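Towel folding dataset, how many episodes is enough?
Bimanual Arms > Data Collection

berkarero_bob
Posted Sunday, 9:14 pm

I'm at 435 episodes of one green towel. My policy now folds that towel in half and treats every other towel in the house as a personal insult. Do I keep going or start over with more variety? My wife would like the table back by April.

Start pose for every episode, both grippers open over the far end:
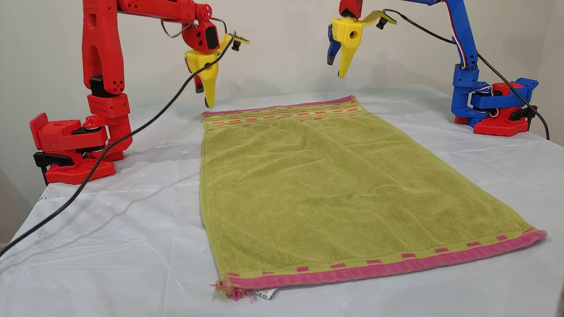
Red arm left, blue arm right, same towel as always.

Episodes run until the pink ends meet or I lose patience. I throw out the second kind.

thepsuriya
9:31 pm

Stop throwing those out. A missed grab that you recover from is worth more than another perfect fold. Mine never learned to try again until I left 87 ugly ones in.

Tuấn Quan
9:40 pm

Disagree. I left the ugly ones in and got a robot that misses on purpose, then recovers beautifully. Cut the miss, keep the recovery.

Also, the plastic sheet. It throws glare all over the place. Move a lamp and your policy may think it's on a new planet.

berkarero_bob
9:52 pm

The sheet stays. I have reached an agreement about the sheet.

bondalville_laundry
10:05 pm

I did 2,486 episodes with 2 towels. It handles 2 towels. Draw your own conclusions. Buy ten cheap ones and rotate them every few runs, and start some episodes with the towel crooked.

thepsuriya
10:11 pm

Ten towels at once is a good way to learn nothing about any of them. Go to three, retrain, see what breaks.

berkarero_bob
10:26 pm

Three it is. Does a bath mat count as a towel?

Tuấn Quan
10:28 pm

No.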